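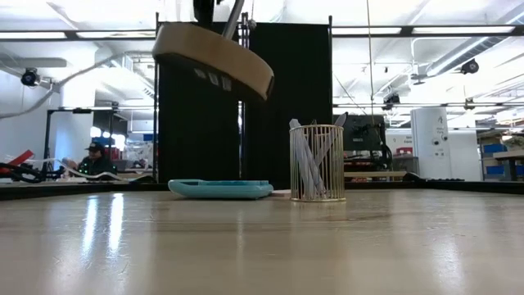

Pouran Salehi wrote to ask whether the Lultitetti wire cup tips over once you load it up on one side, and could I please put the height on the page this time. Fair enough, Pouran! I've had mine leaning every which way with pens and it stays put on my desk. The height is 163 mm, and I've added it to the listing.

So, the cup. It's a plain gold cylinder of thin upright wires with a ring at the top and another at the bottom, and I love that you can see what's in it without digging.

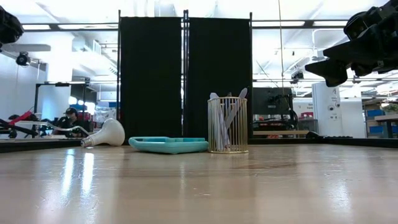 I also like that it goes with pretty much any tray. I keep mine right up against a turquoise plastic one, and the gold looks great next to that color – much better than it did beside my old gray one.

A few people want to know if skinny pens poke out through the sides. Mine don't, but a bare pencil lead might, so put those in point up. 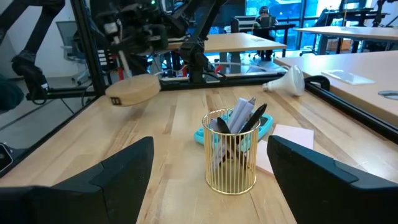
Refills and sticky pads are sold separately over on the Pisinitz page. The cup is $30, or $65 if you want the set of three. We have 68 left and the next batch comes in December.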